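Small trays, big difference: the Sindwood bench corner

February 19, 2020

I've been wanting to write about trays for three newsletters now, and this time there's room, so off we go!

If you came to the open bench evening at Sindwood you'll know how we started. Every job had its bits spread over the whole table: screws by the elbow, tape under the manual, a pencil that rolled off every few minutes. Ronaldo Conceição brought in a stack of little open trays he'd had left over from sorting beads with his daughter, and we tried giving each job one tray and nothing more. I was doubtful (I like my mess where I can see it) but I was converted by the end of the first evening.

The rule is simple. One tray in the middle of the table, long side facing you, and whatever you're working on goes next to it. Anything small that comes off goes straight in the tray. When you get up for coffee, the tray stays put. When you go home, the tray gets a slip of paper with your name and moves to the shelf.

We've tried a few kinds by now. The deep ones from the kitchen aisle hold plenty, but you end up digging. Ones with no walls at all are really just plates, and we lost a spring to the floor that way. My favorites are small, white and rectangular with raised walls, low enough to get your fingers in. A pale floor makes tiny dark screws so much easier to spot, especially in the evening when the overhead light is doing its worst.

Ilari Räsänen likes his tray completely bare before he begins, and I've picked up the habit too. It takes a second to tip it out and check the corners, and it feels great to start that way.
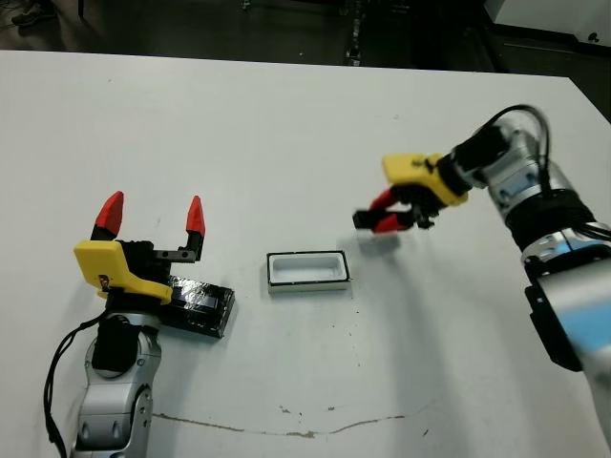 White tabletops do show everything, of course. Scuffs, specks, the odd brown line. We wipe ours down after each session with a damp cloth and a drop of dish soap, and whatever doesn't come off just stays. It's a workbench, and I'm fond of it!

We have 24 trays on the shelf at the moment and would happily take more. If you have any at home that are about to be thrown out, drop them in the box by the door before the May session. Lids not needed.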